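We're opening our third snack counter, and I couldn't be happier! Platness starts serving in Llanos this February, with 43 little treats to pick from (yes, I tried them all). You grab a tray, fill it up and sit down wherever you like. Doors open Monday at 3.

I've been fussing over the table for days, moving the wicker and the clear stands back and forth.
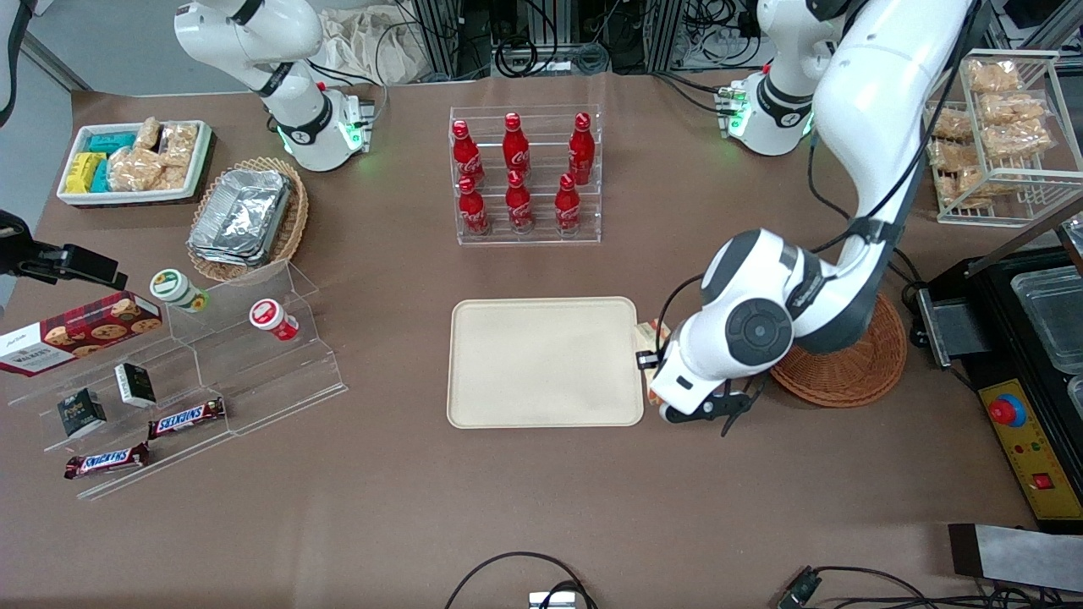
LLANOS, February – Six red Coca-Colas in their rack, Snickers on the steps, crackers by the bagful. Come hungry!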